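I spent most of June on one question: does a policy trained in simulation do better if you change the look of the room, or if you change where the robot stands? Arne Grube had asked it at our Posgate meeting and none of us had a good answer.

The test room is a small bedroom with a brick wall, a bed, a floor lamp and a black nightstand. The robot has two arms, and everything is seen from its own head, so its white body fills a good part of the view.

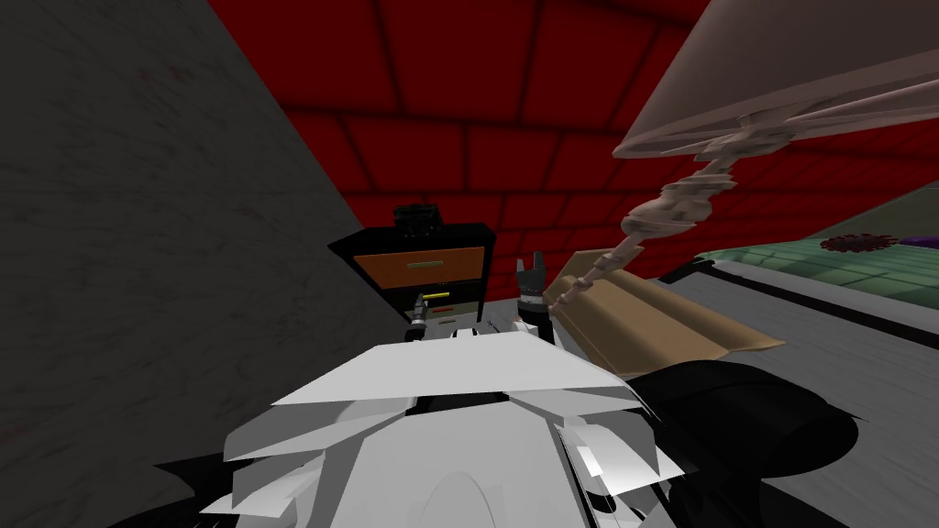 I kept the policy small and the training budget fixed. One set of runs got new wall and floor textures each episode. The other kept the textures and shifted the starting pose by a few centimeters and degrees. Each set had 321 demos, and I trained both with 4 seeds.

The task is to open the orange top drawer on the nightstand. A run counts if the drawer is at least halfway out when time is up. I don't count partial pulls, though Arne thinks I should.
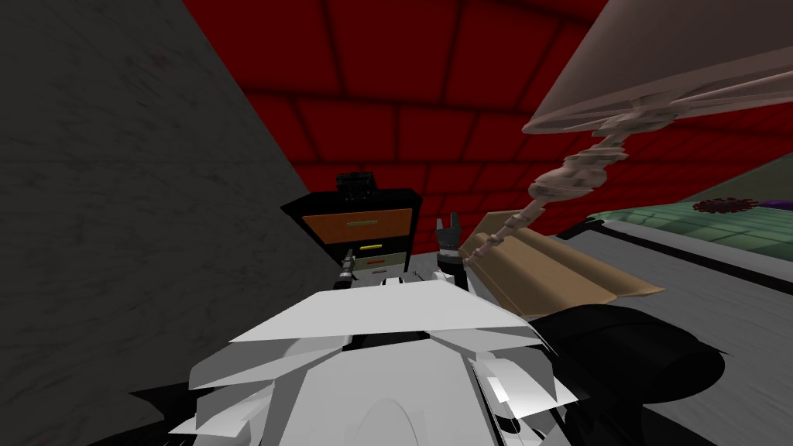 ## What I got

I ran 137 test episodes per set, in a version of the room neither had seen. The shifted-pose set opened the drawer in 66 percent of them. The texture set came in well under that, and most of its misses were short reaches toward the handle.

I had expected the opposite. My guess is that a policy that always starts in the same spot learns the arm path and pays little attention to the handle.

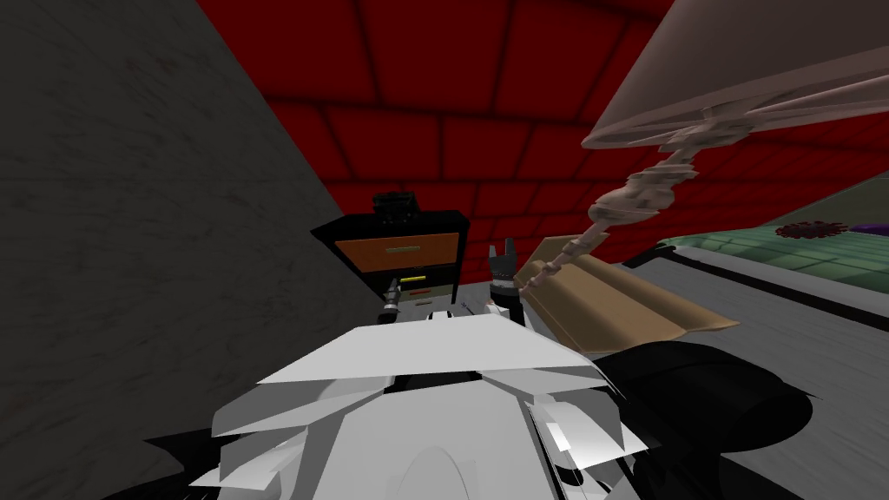 *Both grippers and the nightstand, from the head view.*

Next I want to mix the two sets, then try the lower drawers. The code is still in the Millari branch and needs cleaning up before I share it.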